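MTL 214 Materials for Product Design
Handout 3: Density, stiffness and cushioning in polymer foams
Instructor: Viorica Jitaru
Lab sections: Jarlath Gallagher, Cameron Harawira
Revised 2023-10-08

Read this before the lab session. Sections 2 and 4 are needed for the problem set. The derivations in Section 3 will be done at the board and are given here in short form only.
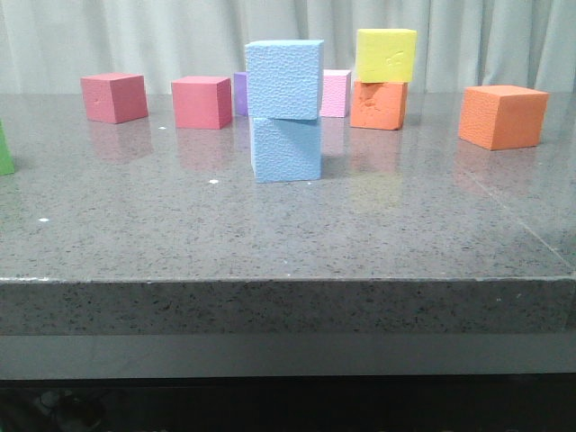
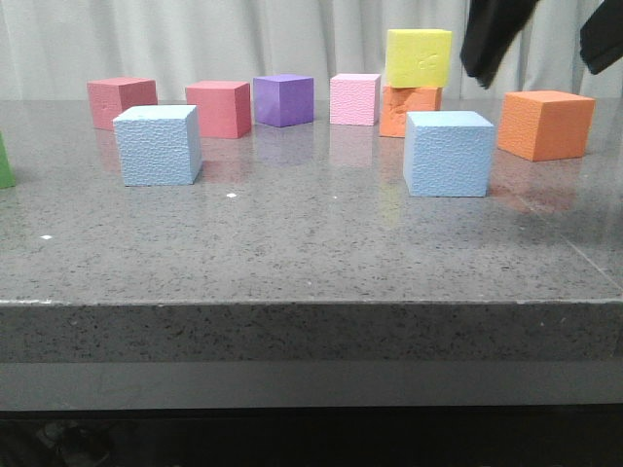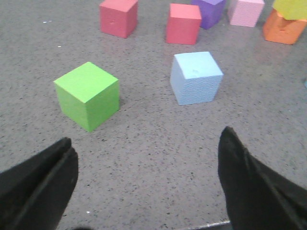 Figure 3.1. Foam cubes on a speckled gray surface, three views.

1. What a foam is

A foam is a two-phase material: a gas spread through a solid. The solid makes up the cell walls and the edges where walls meet. When the walls are intact and each cell is sealed, the foam is closed-cell. When the walls are missing or broken and only the edges remain, gas can move from cell to cell and the foam is open-cell. Many commercial foams are mixed, and the supplier's data sheet may give a closed-cell fraction.

Color tells you nothing about any of this. Pigment is added to the base polymer in small amounts, and two blocks of different color may be cut from the same grade.

2. Relative density

The most useful single number for a foam is its relative density, R:

R = (density of foam) / (density of solid polymer)

The porosity is 1 – R. Cushioning foams usually have R below 0.1. Above R = 0.3 the material is better treated as a solid with holes in it, and the equations in this handout should not be used.

To find the foam density in the lab, weigh the block and divide by its outside volume. Measure each side at both ends and in the middle. A soft foam will give under caliper jaws, so close them only until they touch. Do not use water displacement on open-cell foam. It fills the cells and you will measure something close to the volume of the solid alone.

3. Stiffness

Model the open cell as a frame of square beams with length L and thickness t. Under a small load the edges bend. From beam theory, the deflection goes as F L^3 / (E t^4), where E is the modulus of the solid. The stress goes as F / L^2 and the strain as deflection / L. For open cells, R goes as (t / L)^2. Combining these:

E(foam) / E(solid) = C R^2

C is close to 1 for open-cell foams. Doubling the density therefore raises the stiffness by a factor of four. This is the result most often misremembered in exams – the power is 2, and it comes from bending. If the edges were stretched along their length, the power would be 1.

Closed cells add two more terms: stretching of the walls, which is linear in R, and compression of the trapped gas. The gas term is small in stiff foams but can matter in very soft ones.

4. The compression curve

A foam in compression shows three regions.

Linear region. Edges bend elastically. The slope is the foam modulus.

Plateau. Stress stays nearly flat while strain rises. In an elastomer foam the edges buckle and recover on unloading. In a rigid foam they yield or break, and the damage stays.

Densification. Opposite walls meet and stress climbs steeply. The strain at which this starts is estimated by

e(D) = 1 – 1.4 R

Energy absorbed per unit volume is the area under the curve. Good packaging design uses the whole plateau and stops short of densification. A foam that is too light bottoms out, and one that is too dense passes on a high force before it has absorbed much energy.

5. Worked example

A solid polymer has a density of 1000 kg/m^3 and a modulus of 500 MPa. An open-cell foam made from it has a density of 50 kg/m^3. Take C = 1.

R = 50 / 1000 = 0.05
E(foam) = 500 x 0.05^2 = 1.25 MPa
e(D) = 1 – 1.4 x 0.05 = 0.93

Carry the units through. Modulus in MPa and energy per unit volume in MJ/m^3 are numerically consistent, so the area under a stress-strain curve plotted in MPa needs no conversion.

6. Problems

3.1 Repeat the worked example for a foam density of 100 kg/m^3. State which of the two foams absorbs more energy before densification if the plateau stress goes as R^2.

3.2 Show that R goes as (t / L)^2 for an open cell and as t / L for a closed cell in which all the solid is in the walls.

3.3 A block is compressed to a strain of 0.5 and held. The stress falls with time. Name the property of the polymer responsible and explain why the Section 3 equations do not predict it.

Hand in 3.1 and 3.2 on paper. Problem 3.3 will be discussed in section. Questions about grading go to Gobnait Mac an tSaoi.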